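Home | Bench Notes | Checklists | Parts Shelf | Contact

Gripper comparison on the two-arm bench: pre-run checklist, with comments

Checked 17 June 2022, Mesbridge workshop

I have been meaning to write this one up properly since May, when we began trying the Jarnitz fingers against the Zarei ones, and I kept finding that my notes made sense only to me. So this is the list as I go through it on a sorting day, with whatever I scribbled next to each line. Please borrow it, and do tell me what you'd add!

1. Table and paper
Brown paper down, taped underneath. PASS, with a remark. There is a ripple and a bit of a fold near the top edge. It's nowhere near the pick area, so I let it be, but a fold under a cube will tip it just enough to spoil a comparison.

2. Trays
Pink on the left, turquoise on the right, both open and both within reach of an arm. PASS. Push them by hand before you begin, and if one slides easily, put a dab of putty under it.

3. Cubes
Nine foam cubes, mixed colours, scattered and turned every which way. PASS. I like a few of them set at an angle, as a gripper that only ever meets a square cube will look far cleverer than it is. Throw out any with torn corners (I lost 6 that way last month, mostly to the Zarei fingers on full force).

4. Cable at the wrist
Look for the loop of black cable by the gripper mount. PASS, but watch it. It needs slack for the wrist to turn, and it must not sag so low that it sweeps a cube along with it.
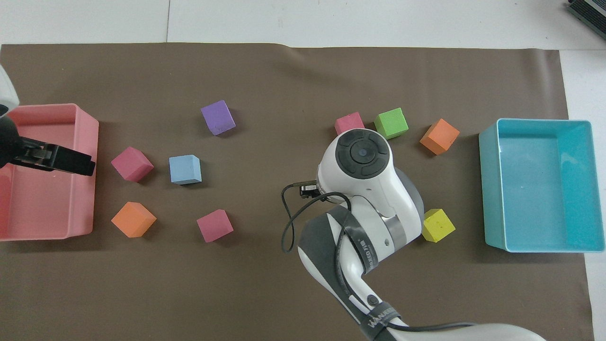 5. Finger plates
Wipe both sides and check the screws. PASS on the Jarnitz set. On the Zarei set one screw took a quarter turn, so it goes down as ADVISORY.

6. Clearance between the arms
Jog both at slow speed towards the middle of the paper. PASS. I keep the Julten controller at 53 per cent for this, and never go past 59 with a hand anywhere near the table.

7. Stop button
Press it while each arm is moving. PASS, both arms. Do it again after lunch, please, even if you feel silly.

8. Run length
100 picks per gripper, same starting layout. NOT YET DONE for the Zarei set.

Comments (3)

benchmouse: Lovely list, thank you. We clip the cable further back along the forearm and it has saved us a lot of bother.

tilly_k: Do you put the cubes back by hand each time, or work from a printed layout?

Reply from the author: By hand, with pencil marks on the paper, and a fresh sheet when it gets too smudgy to read.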